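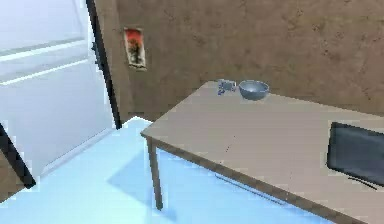

Image credit: Comfort Agyeman

Wednesday, March 4, 2020

I finished reading The Winter's Tale for the second time last night. The first time was at school, when I was 16 or so, and I remember almost nothing of it apart from the bear. Everybody remembers the bear. I had forgotten that the man it eats, Antigonus, is one of the more decent people in the play, or at least one who tries to speak up before he does as he is told.

We are reading it for the group that meets at the library in Grillow. We did Cymbeline in January, which most people found hard going. I missed half of that discussion with a cold, so I can't say whether they were persuaded by the end of it.

What bothered me this time was how quickly Leontes goes wrong. In Othello you get Iago working away for scene after scene, and by the time Othello believes him you have seen every step. Leontes has no Iago. He asks his wife Hermione to persuade his friend Polixenes to stay longer, she does it, and within a few lines he is saying "Too hot, too hot" and has decided they are lovers. I went back and read the page again in case I had skipped something. I hadn't.

My edition is an old school one with thin paper and very full notes. The editor says that Leontes may be jealous before the play begins, and that an actor can show this from his first entrance. I can see that working on a stage. On the page there isn't much to support it. His early lines are short and rather flat, and you could read them as cold or just as the way a king talks to an old friend he has had in the house for nine months.

I think I prefer it without a cause. I have known people take an idea into their heads over a small thing and then collect evidence for it afterwards, and the speech about the spider in the cup is very good on that. A man can drink with a spider in his cup and come to no harm so long as he doesn't know it is there. Once he has seen it he is sick. Leontes uses this to explain why he is suffering, and doesn't notice that it also describes somebody making himself ill.

Then there is the oracle. It says Hermione is chaste and Leontes a jealous tyrant, about as plainly as an oracle ever says anything, and he says there is no truth in it. The news of his son's death comes straight after. I found this harder to read than I expected. Mamillius has one proper scene, where he starts to tell his mother a story about a man who lived by a churchyard, and is interrupted. He says it softly in her ear and we don't get the rest.

The second half I am less sure about. Time comes on and asks us to let 16 years go by, and after that we are in Bohemia with sheep and songs and a pickpocket. The sheep-shearing scene is very long. I read it over two evenings and lost track of who was in disguise. Autolycus is meant to be funny and I expect he is with a good actor, but I got tired of him. Perdita's list of flowers is lovely, though - the daffodils "that come before the swallow dares" - and I read that part aloud in the kitchen.

As for the statue, I still don't know what I think happened. Paulina either hid Hermione for all that time or brought her back, and the text leaves room for both. There is a line about Paulina visiting a certain house two or three times a day, which points to hiding. But we were told earlier that Hermione was dead, and Antigonus sees her in a dream like a ghost. I also noticed that she doesn't say anything to Leontes when she comes down. She embraces him, and then the only person she speaks to is her daughter. I would like to see how different productions deal with that silence.

The group meets again in a couple of weeks and I have been asked to say something on Paulina to start us off. I have 18 lines marked so far, most of them from the scene where she brings the baby in and won't leave. If anyone has seen the play on stage, I'd be glad to hear how they managed the bear.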